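지원 티켓 2209
분류: 핸드헬드 그리퍼 / 손가락 패드 비교
제품: Flirkeo 핸드 그리퍼, Skoryk 기록 컨트롤러
상태: 처리 중
우선순위: 보통

[접수 내용]
핸드헬드 그리퍼 두 대를 양손으로 쓰면서 패드 두 종류를 비교하고 있습니다. 기존 패드(A)로 컵과 작은 물체를 집을 때는 문제가 없었는데, 새 패드(B)로 바꾼 뒤부터 개폐 폭 값이 이상하게 기록됩니다. 손가락을 끝까지 벌리면 112 mm로 나와야 하는데 오른손 쪽만 값이 작게 나옵니다. 왼손 쪽은 정상입니다.

기록 프로그램은 Flultik이고 설정 파일은 패드 A를 쓸 때와 같은 것을 그대로 불러왔습니다. 컨트롤러 재부팅은 이미 해 봤고 결과는 같습니다.

[1차 답변, 오전 10:20]
문의 감사합니다. 확인을 위해 아래 내용을 부탁드립니다.
1. 양쪽 그리퍼의 펌웨어 버전
2. 패드 교체 후 영점 보정을 다시 했는지 여부
3. 손가락을 완전히 닫았을 때의 값과 완전히 벌렸을 때의 값
4. 실제 작업 위치에서 손목 카메라로 본 화면. 손가락 두 개가 다 보이면 됩니다.

[고객 회신, 오전 11:05]
펌웨어는 양쪽 다 같은 버전입니다. 영점 보정은 왼손만 했습니다. 오른손은 보정 메뉴에 들어가면 "대기 중"에서 넘어가지 않아서 취소하고 썼습니다.

완전히 닫았을 때 왼손 0, 오른손 3. 완전히 벌렸을 때 왼손 112, 오른손 58입니다. 단위는 전부 mm입니다.

오른손은 벌리는 동안 값이 올라가다가 58에서 멈추고, 손가락은 그 뒤로도 더 벌어집니다. 닫을 때는 한동안 58로 있다가 내려옵니다. 매번 같습니다.

작업 위치 화면 첨부합니다. 테이블에 무늬 있는 천을 깔고 그 위에 물체를 놓고 합니다.
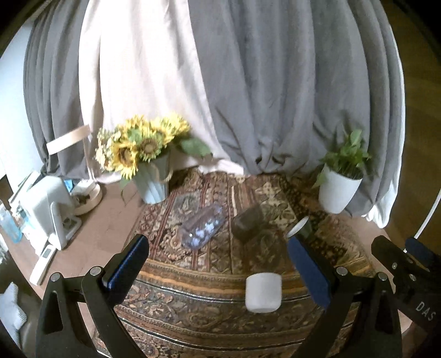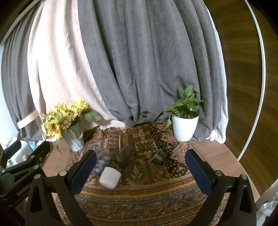
첨부 1, 2: 작업 위치 화면. 둘 다 앞쪽에 벌어진 손가락과 파란 계열 패드가 보임. 1번은 눕힌 투명 플라스틱 병이 있는 배치, 2번은 컵 네 개 배치.

[2차 답변, 오전 11:50]
화면 확인했습니다. 두 장 모두 손가락 두 개와 패드가 화면 안에 들어와 있어서 카메라 각도는 이대로 쓰셔도 됩니다. 2번은 모서리가 어둡게 나오는데 개폐 폭 값은 영상이 아니라 관절 쪽 센서에서 읽으므로 이번 증상과는 관계없습니다.

값이 58에서 고정되는 것은 소프트웨어 상한에 걸린 경우로 보입니다. 보정을 중간에 취소하면 임시 상한이 컨트롤러에 남을 수 있습니다. 재부팅으로는 지워지지 않습니다. 다음 순서로 해 주십시오.

- Flultik을 종료합니다.
- Skoryk 컨트롤러에서 오른손 케이블을 분리합니다. 왼손은 그대로 두셔도 됩니다.
- 컨트롤러 메뉴에서 채널 2의 보정값을 삭제합니다. "초기화"가 아니라 "보정값 삭제"입니다. 초기화를 누르면 왼손 값까지 없어집니다.
- 케이블을 다시 꽂고 손가락을 완전히 닫은 상태에서 보정을 시작합니다.
- 안내가 나오면 끝까지 벌린 다음 다시 닫습니다.

"대기 중"에서 또 멈추면 닫힘 값을 알려 주십시오. 닫힘 값이 2 mm를 넘으면 보정이 시작되지 않습니다. 그 경우 패드 B가 손가락 안쪽에 끝까지 밀착되지 않았을 가능성이 있으니 패드를 떼었다가 다시 붙여 보시기 바랍니다.

[고객 회신, 오후 2:30]
보정값 삭제까지는 됐습니다. 보정은 처음에 또 "대기 중"에서 멈췄고 닫힘 값은 여전히 3이었습니다. 오른손 패드를 떼어 보니 한쪽 아래에 예전 접착제가 남아 있었습니다. 닦아 내고 다시 붙인 뒤 닫힘 값이 0이 되었고 보정도 끝까지 진행됐습니다. 지금은 벌렸을 때 112로 나옵니다.

질문 두 가지가 더 있습니다.
첫째, 58로 잘려서 기록된 파일을 나중에 고칠 수 있습니까? 패드 B로 기록한 오전 분량이 전부 해당됩니다.
둘째, 다음 주에 Zamier 손가락도 같은 컨트롤러에 달아서 비교하려고 합니다. 보정값을 손가락별로 저장해 두고 바꿔 쓸 수 있습니까?

[3차 답변, 오후 3:15]
첫째, 상한에 걸린 구간은 원래 값이 저장되지 않아 복구할 수 없습니다. 58 아래 구간도 닫힘 값이 어긋난 상태에서 기록된 것이라 패드 비교에는 쓰지 않으시는 편이 좋습니다. 왼손 데이터는 문제없습니다. 오른손이 들어간 작업만 다시 기록해 주십시오.

둘째, 프로파일 저장은 가능합니다. Flultik의 장치 탭에서 채널별로 이름을 붙여 저장하고, 손가락을 바꾼 다음 해당 프로파일을 불러오면 됩니다. 다만 Zamier 손가락은 저희 쪽에서 확인한 목록에 없습니다. 최대 폭이 다르면 새 프로파일을 만들고 그 값을 직접 입력하셔야 합니다. 같은 손가락이라도 패드를 떼었다 붙인 경우에는 저장된 값을 쓰지 말고 다시 보정하십시오.

[내부 메모]
- 보정 취소 시 임시 상한이 남는 문제는 개발 쪽에 전달함.
- "대기 중" 화면에 닫힘 값 초과 안내가 없음. 문구 추가 요청.
- 패드 교체 안내서에 접착면 청소 단계 추가할 것.
- 고객이 오른손 재기록 후 결과를 알려 주기로 함. 그때까지 티켓 열어 둠.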